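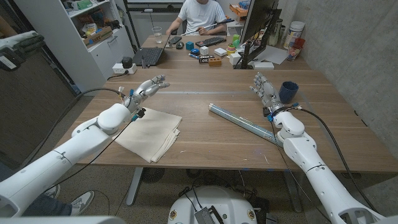 Drernano Publishes Full Account of Hand Fault and Releases Fix

PITUDHOLM, 14 September 2022 — Drernano today published its complete report on a fault in the Jomel two-arm system that caused a robotic hand to keep closing after it had been told to stop. No one was hurt. The report, the test logs and the updated hand software are open to every lab that runs a Jomel, and we are very glad to get them out the door.

The fault first showed up in February during a paper-handling run. An operator released the grip command and the left hand went on tightening for 900 milliseconds before the arm controller cut power. A sheaf of paper was crushed and one finger joint was strained. The operator pressed the emergency stop, as trained, and wrote the event up the same afternoon.
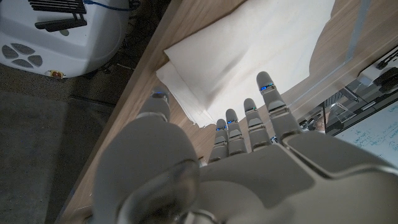

Finding the cause took much longer than fixing it. The team repeated the paper task, then moved on to cloth, cups and rolled posters, and for weeks the hand behaved perfectly. It finally misbehaved again on run 3043, with the wrist turned almost to its limit. In that position the cable at the wrist pulled on its connector just enough to drop messages between hand and arm. The hand software treated the silence as "carry on" when it should have treated it as "stop."

"I have rarely been so happy to see something fail," said Perrine Le Goff, who leads hand testing at Drernano. "We had a log with the dropped messages in it, the wrist angle was right there beside them, and suddenly all of February made sense!"

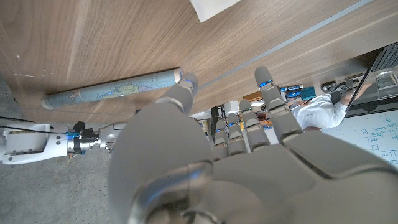
A Jomel hand beside a rolled map poster at the edge of the table.

The update, named Shin, changes what the hand does when messages go missing. After 115 milliseconds of silence the fingers stop and hold position, and the operator has to confirm before they move again. A new cable clip gives the wrist more slack. With both changes in place, the team ran about 500 grips at the worst wrist angles and saw no unwanted closing.

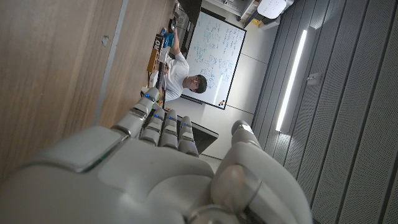 The hand at work near the table, with a team member at the desk beyond.

Owners should install Shin before their next session and check the wrist connectors on both arms. Until the clip is fitted, please keep wrist rotation within the reduced range given in the report — the software alone does not stop the cable from pulling.

"Labs wrote to us with their own logs, including some odd ones we are still reading," said Li-hua Tai, head of safety at Drernano. "Please keep sending them. A stop that came late, even by a little, is worth a message."

Cable clips ship free of charge to all registered Jomel owners. Requests and fault reports go to the Drernano safety desk in Pitudholm.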